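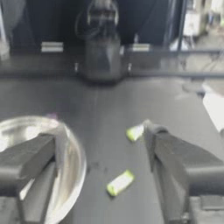

Can you learn much about robots from a single afternoon at an open day? More than I expected, as long as you pick one table, stay put, and ask the person running it whatever comes into your head.

Posted 01/01/2022 by Renji Hosoda

I've owed this post to a couple of friends since I got home, so it's going up on a quiet holiday morning with a pot of coffee next to me. The open day at the Garevdale workshop was the best thing I did all season, and I nearly skipped it! The bus takes forever, the sign for the building faces the wrong way, and I walked past the door twice before a man with a stroller pointed me in.

They gave out paper badges with numbers on them. Mine was 374. The woman at the desk told me they'd printed 400 and were starting to worry, which I loved, because when I was a kid you could not have filled a broom closet with people who wanted to look at a robot arm.

The first hall was the loud one. Zoltatley had a cart that follows you down a hallway (it followed a toddler for a good long while, to the delight of everybody except the toddler's dad), and there was a talk on warehouse sorting that I caught the last part of. Good slides, terrible microphone. I had a cookie and moved on.

Then I found the arms in the back, and that was me done for the afternoon.

The job was candy bars into a bowl. It sounds like nothing. I've done it every Halloween of my adult life without a single thought. But stand and watch a pair of arms work on it and you start noticing how much there is to get right: where the bar is, which way it's turned, how wide to open, how far down to come before you close, where the rim of the bowl is on the way over. A bar lying at a slant needs a different approach from one lying straight, and the wrist has to turn to match. My own hand does all of that while I'm talking on the phone.

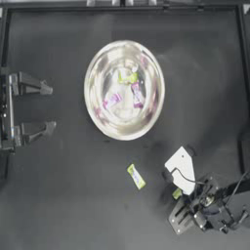 Three in the bowl and a green one still out on the table.

The engineer at the table was from a small outfit called Lozano, and she was wonderfully patient with me. I asked why candy. She said wrappers are a nice kind of difficult: light, shiny, a little slippery, with crimped ends that stick out past the part you want to hold. A wooden block lets you be sloppy and a wrapper doesn't. I asked about the bowl too, and she laughed and said polished steel is a pain for cameras, since it hands you back a smeared copy of whatever you drop in it. I leaned over to look and sure enough, there was purple all over the inside walls. I'd been looking straight at it and hadn't noticed.

What I liked best was how she talked about the misses. The group keeps a running log, and she had it open on a laptop: 392 tries at this one task, good and bad together, with notes. Some of the notes were very short. One just said "rim." She told me the bad ones are often more useful to read back through, and she scrolled through a few with me and explained what had gone wrong in each, down to a fingertip coming in at a slightly lazy angle. I write software for a living (boring software, invoices mostly) and I have never once shown a stranger my failures with that much cheer. I'd like to try it.

An older gentleman next to me wanted to know when he could have one at home to put away the groceries. She didn't promise him anything. She said a kitchen changes every day and a table mostly doesn't, and that she'd be happy with a robot that could cope with somebody else's table first. He seemed fine with that and asked if he could have a candy bar. He could.

A few practical notes if you're thinking about going. Get there early and do the back rooms first, the front hall will still be loud when you come out. Bring your own water. The Zikovano people run a soldering bench for kids, and the sign-up sheet fills quickly, so put your name down before you look at anything else. Parking is free behind the building but the lot is gravel and full of puddles, and I saw more than one pair of nice shoes come to grief.

They're planning another one in April, and the engineer thought they might have the arms passing things to each other by then, one hand to the other over the bowl. I would ride that slow bus again just to see it. My sister says she'll come if there's lunch afterward, so if anyone knows a decent noodle place out that way, leave me a comment!

This site uses cookies to remember your settings. By continuing to read you agree to their use.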